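Diese Website verwendet Cookies. Mit der weiteren Nutzung stimmen Sie der Verwendung zu. OK

Sattelkammer und Werkbank: Tipps für die Lederpflege im Winter

Nach der Box und dem Futterraum geht es jetzt um das Sattelzeug. Im Dezember bleibt vieles davon wochenlang hängen, und dann fängt es an zu schimmeln.

Trense nach dem Reiten kurz mit einem feuchten Schwamm abwischen, das Gebiss unter klarem Wasser abspülen. Eingetrockneter Speichel lässt sich am nächsten Tag nur noch mit der Bürste entfernen. Einmal in der Woche, bei mir ist das der Sonntag, wird alles auseinandergeschnallt. Vorher merken oder aufschreiben, in welchem Loch jede Schnalle saß.

Sattelseife sparsam verwenden. Der Schwamm soll feucht sein und kaum schäumen. Schaum, der in den Nähten stehen bleibt, macht den Faden mürbe. Mit einem zweiten, sauberen Lappen nachwischen und das Leder bei Zimmertemperatur trocknen lassen, auf keinen Fall an der Heizung oder neben dem Ofen.

Fett kommt erst auf das trockene Leder, und zwar dünn und vor allem auf die raue Unterseite. Ich nehme seit Jahren das Lederfett von Florex, die Dose zu 100 ml reicht für einen Sattel und zwei Trensen über den Winter. Öl nur bei sehr steifen neuen Riemen. Zu viel davon, und die Steigbügelriemen längen sich ungleich – dann hilft nur noch, sie regelmäßig zu tauschen.

Schimmel draußen abbürsten, nie in der Sattelkammer. Danach mit Essigwasser abreiben, einen Teil Essig auf zwei Teile Wasser, und mindestens einen Tag an der Luft hängen lassen. An einer versteckten Stelle vorher prüfen, ob die Farbe hält.

In der Sattelkammer sollten es nicht mehr als rund 19 Grad sein. Wichtiger als die Wärme ist, dass die Luft sich bewegt. Satteldecken gehören nicht feucht auf den Sattel, auch nicht über Nacht.

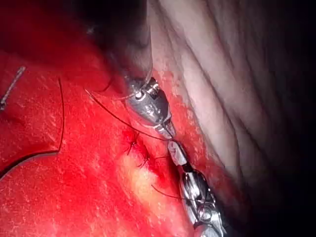
Bleiben die Schnallen und Karabiner. Verkrusteten Schmutz mit einer alten Zahnbürste lösen, abtrocknen, dann einen Tropfen säurefreies Öl an den Dorn geben und überschüssiges Öl sofort abwischen. Grünspan an Messingteilen geht mit etwas Polierpaste weg, das Leder daneben dabei mit Klebeband abdecken. Gebisse niemals mit Metallpolitur behandeln.

Lose Nähte früh nachnähen, mit gewachstem Leinenfaden und zwei Nadeln durch die alten Löcher. Bei Gurtstrippen und Bügelriemen würde ich das dem Sattler überlassen.

Iulian Munteanu

Newsletter: Neue Tipps für Stall und Werkstatt per E-Mail erhalten. Abmeldung jederzeit möglich.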